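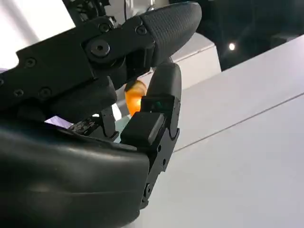
**January 8, 2026 -- bench rules, rev 2 draft**

Writing this up before I lose it. Farzana wants the pick-and-place rules on one page by next week, Karla wants them short enough to tape up. Old sheet from August is out of date, please stop quoting it at people.

What changed today:

- Speed cap near the table is now 182 mm/s. Old sheet said 300. 300 is still OK for travel moves up high, never with the fingers below cup height.
- Hover before every grasp. Fingers open, arm stopped, look at the wrist view, THEN close. Yatziri has been skipping the stop when the run is going well. So have I.
- Name the target in the log before the arm moves. "Orange thing" doesn't count, I found three pages of it.
- No hands over the table while the arm is enabled. Includes nudging a toy over "just a bit". Disable, nudge, enable.

Argued with Yolotzin over lunch about the hover. She says it should be timed, I say it should be a person saying "clear" out loud. A timer will run out whether or not anybody looked. Left it as spoken for now, she is going to write her version and we try both.

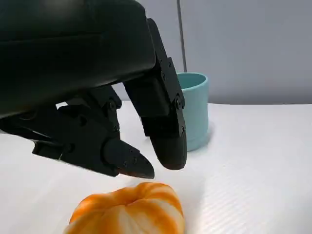 *Hover over the pumpkin, fingers open, teal cup behind. Rule 2.*

Cup question -- how close can a second object be? Draft says one open-hand width from the target on all sides. Hortensia thinks that is too strict for the clutter sets and she has a point, half of those would be illegal the minute we set them up. Proposal: clutter sets get their own line, lower speed, second person at the stop button. Need Farzana to sign off, not me.

Fingertips: wipe between sets, check the screws at the start of each shift. If one looks proud, tag the hand and stop. Don't snug it up yourself and carry on, it has to go in the maintenence book with initials. The Fovance folks do full service at 3000 cycles and we are not going to guess at anything in between.

Cables and exposed boards: nothing metal on the bench. No loose screws, no hex keys left out "for a sec". Tools go back in the tray before enable.

Stop button: test at start of shift, log it with a time. A tick mark is not a time. Checked the book from before the break and there are whole weeks of ticks, will bring it up at standup.

Stuff I didn't get to:

- grip force limit for soft toys vs hard ones. One number for both is lazy but that's what is in the draft
- who can change the speed cap. I'd say two names, Karla and Farzana, and it gets written down
- what to do on a dropped object. Right now everyone does it diferently. I want: stop, disable, log, reset by hand, restart from hover
- the Vendix checklist format, Karla likes it, I find it way too long

Draft is in the shared folder under Meléndez, same place as the old one. Comments in the margin please, not in chat. Yatziri has the bench first tomorrow, run it by the new sheet and write down every rule that gets in your way.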